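Friday, December

Batch 4 of the iron gall ink, Rellbridge recipe with the gum cut by a third. Galls soaked since Tuesday night, strained through cloth twice. Still cloudy. Went ahead and added the copperas at 9:40.
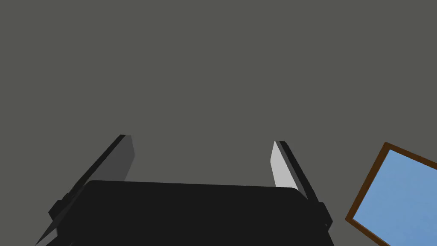
Rui thinks the cloudiness is the gum and would leave it to settle over the weekend before judging anything. Fair enough, but I want one set of swatches from today, so I pulled a small jar and left the rest covered.

Swatches on the Rawat rag paper and on the cheap sketch pad. Dip pen, 2 strokes each, then a wash. Line feathers badly on the pad, holds on the rag. Color going on is a weak gray-brown. Batch 3 was darker at the same stage. 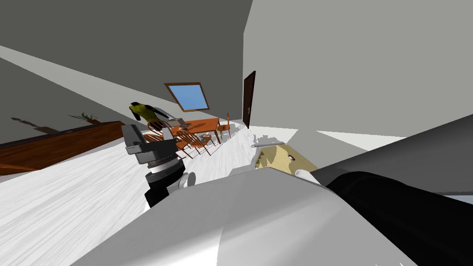

Friday, late morning.

pH strip read lower than I like. Zulmira wants crushed eggshell tried in a side jar. Label it separately this time. Jar 662 on the shelf is still a mystery and I am throwing it out Monday unless someone claims it.
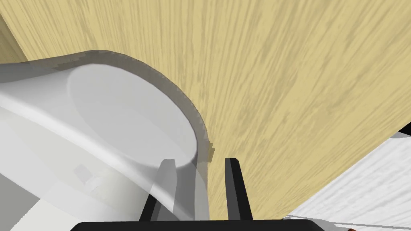
To do

Filter batch 4 again after settling.
Order gum arabic from Plorau, we are nearly out.
Ask Iker for his notes on clove oil against mold.
Second swatches, same pen, same paper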